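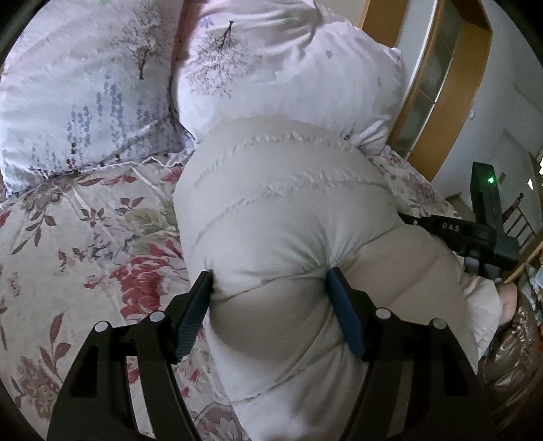 Making the bed on a Sunday

By Tahira Farooqui
27/08/2023

I changed everything on the guest bed this morning and I'm so pleased with it that I keep walking back down the hall to look! The floral quilt is the one I carried home from the Maston flea market in January, and I had been saving it for a room that deserved it. Turns out it only needed pillowcases with some nerve. One has bare trees all over it with little pale blue flowers scattered between them, and the other is sprigs of lavender, and on paper three prints together sounds like a headache. I love it.

The big white puffy thing goes in the middle. Mayuree calls it the marshmallow, and now so do I. Give it a good squeeze from both sides, let go, turn it over, do it again. I used to just toss mine at the headboard and wonder why it looked tired by dinner.

My order, if you want it: fitted sheet, quilt pulled up smooth, printed pillows at the top (a bit crooked is fine), marshmallow last. The whole thing took me 30 minutes, and 9 of those were me on the floor looking for the second lavender case, which was inside the duvet cover. Of course it was.

Ignacio and Sidra are coming up from Rekville for two nights and they get first go at it. Next I want to try a plain blue throw across the foot, or maybe mustard? Tell me which!

Contact | © 2023 Tahira Farooqui | Back to top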